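About Strickland Property Management

Strickland Property Management looks after rental homes on behalf of private landlords. The company was founded as a two-desk letting office in Nerholm and now manages 947 homes from 3 branches, in Nerholm, Cundum and Uteneo. It remains independently owned.

Our Services

Landlords may choose between full management and a tenant placement service. Full management covers advertising, applicant screening, lease preparation, rent collection, routine inspections and the coordination of repairs. Under tenant placement, our work ends when the lease has been signed and the first month's rent has been received. The owner then deals directly with the tenant.

Each property is assigned to a named manager at the nearest branch. Owners receive a written statement every month and an inspection report twice a year. Repairs above the spending limit set in the management agreement are not ordered without the owner's approval, except in an emergency.

Our Tenants

Applications are considered in the order in which they are received, and the same written criteria apply to every applicant. The application fee is $99 per household and is returned in full if the home is withdrawn before a decision has been made. Security deposits are held in a separate account. Maintenance requests may be made by telephone, in person or through the tenant portal, and are acknowledged within 2 business days.

Furnished Homes

The Cundum branch also manages a number of furnished apartments, most of them let to people relocating for work. An inventory is prepared before each lease begins and is signed by both parties. Leases that begin in August should be arranged well in advance, as demand in Cundum is highest at that time of year.

Contact

All branches are open Monday through Friday. Viewings on Saturday are by appointment only.

Page last updated 24 February 2019
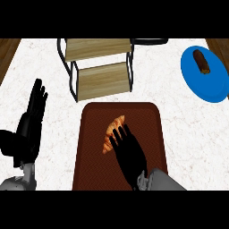
Tray and blue plate on a marble-look countertop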